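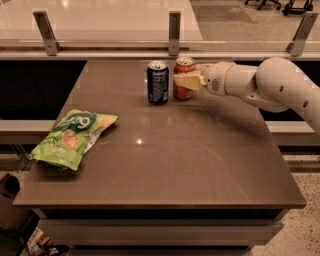

Diapo 2 - Débarrasser une table : où en est-on ?

Laisser la diapo affichée un moment avant de parler. Deux canettes, un sachet de chips ou de biscuits soufflés, un plateau brillant. La pince tient la canette orange, la bleue est juste à côté, presque collée.

Demander à la salle : laquelle des deux prises est la plus difficile, la canette ou le sachet ? En général les gens répondent la canette, à cause de la voisine. Chez Keltier on pense le contraire.

La canette : forme connue, rigide, debout. Le risque est de renverser celle d'à côté en refermant les doigts. Ça se règle avec l'angle d'approche.

Le sachet : froissé, souple, posé en biais près du bord. Aucune prise évidente. Vide ou plein, il ne se saisit pas pareil, et la caméra ne donne pas le poids.

Mentionner les reflets. Un plateau poli renvoie la lumière du plafond et l'image du pied de la canette. Genivaldo Vieira a passé tout le mois de juillet là-dessus, le citer.

Diapo 3 - Les chiffres de Vidau

2000 essais de prise, objets de table uniquement. 1363 réussis du premier coup. Bien préciser ce qu'on appelle réussi : objet soulevé et déposé dans le bac, sans rien faire tomber d'autre. Ne pas arrondir à 70 %, on est à 68.

Une personne fait la même table en 17 secondes. Ne pas donner notre temps à nous sauf si on le demande - il est dans l'annexe.

Diapo 4 - Et à l'atelier ?

Passer vite. Chez Inden les pièces arrivent toujours dans le même sens, c'est un autre métier. Anderson Assunção prendra les questions sur Prado, ne pas répondre à sa place.

Réponse courte à la question du titre : pour une canette debout, oui, sous surveillance. Pour une table de fin de réunion complète, pas encore.

Garder cinq minutes pour les questions. Vérifier l'adaptateur avant 14 h.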